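Journée portes ouvertes de Jondley

La journée portes ouvertes de Jondley est une manifestation publique consacrée à la robotique domestique. Elle est organisée chaque année par l'atelier Starkari dans les anciens bâtiments de la filature de Jondley. L'édition d'août 2025 est la plus connue, car elle fut la première dont le programme était construit entièrement autour de la cuisine simulée.

Origine

L'atelier Starkari a ouvert ses portes au public pour la première fois à la demande des écoles du voisinage, qui souhaitaient montrer aux élèves comment on prépare le travail d'un robot avant de lui confier de vrais objets. Les premières visites étaient courtes et se limitaient à une seule salle. Par la suite, la société Norðdahl, qui développe le logiciel de simulation employé par l'atelier, a participé à l'organisation et a prêté les écrans de projection.

Le public est admis par groupes, sur inscription. L'inscription ouvre en juillet et elle est gratuite. Pour l'édition décrite ici, 1105 personnes ont été reçues, réparties en groupes qui se succédaient du matin jusqu'au soir.

Déroulement de la visite

La visite comprend 2 parties. Dans la première, un membre de l'atelier présente le principe de la simulation : le bras, les meubles et les appareils existent sous forme de modèles, et un programme calcule les contacts entre eux. Il est expliqué aux visiteurs que les erreurs commises dans ce milieu ne coûtent rien, et que l'on peut recommencer la même tâche autant de fois qu'il est nécessaire, en changeant la position des objets ou la couleur des meubles.

La deuxième partie est la démonstration proprement dite. Elle porte sur des gestes ordinaires de la cuisine, choisis dans une liste nommée Hovisa, qui contient 151 tâches. Les tâches présentées au public concernent surtout les appareils à porte, comme le four de comptoir. Un tel four est considéré comme un exercice difficile pour un bras : l'ouverture est étroite, la porte rabattue occupe la place devant la cavité, et la grille laisse peu de liberté au poignet.
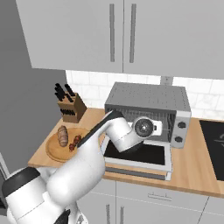 La démonstration est projetée sur grand écran dans la salle principale, qui dispose de 70 places assises. L'animateur peut arrêter le mouvement à tout moment, afin de montrer la position des articulations, puis le reprendre au même point. Les visiteurs sont invités à proposer une modification du décor, par exemple déplacer la planche à découper ou ajouter un aliment sur le plan de travail, et le programme est ensuite relancé avec cette nouvelle disposition.

Une séance particulière est réservée aux enfants. Le vocabulaire y est simplifié, et l'on emploie le mot « pince » pour tout ce qui se trouve au bout du bras.

Accueil

Les fiches laissées par les visiteurs à la sortie montrent un intérêt marqué pour la démonstration, et moins pour l'exposé qui la précède, jugé trop long par une partie du public. Plusieurs personnes ont regretté de ne pas voir fonctionner un bras réel dans la même salle. L'atelier a répondu que cette possibilité était étudiée, mais que les règles de sécurité du bâtiment ne permettaient pas encore de recevoir le public auprès d'une machine en mouvement.

Les enseignants ont surtout demandé des documents à emporter. Un livret a été rédigé à leur intention par Norðdahl ; il reprend le texte de l'exposé et contient un glossaire, ainsi qu'une description de la liste Hovisa.

Accès

La filature se trouve au bord du canal, à l'est du centre de Jondley. L'entrée des visiteurs se fait par la cour intérieure. La salle principale est au rez-de-chaussée et elle est accessible aux fauteuils roulants.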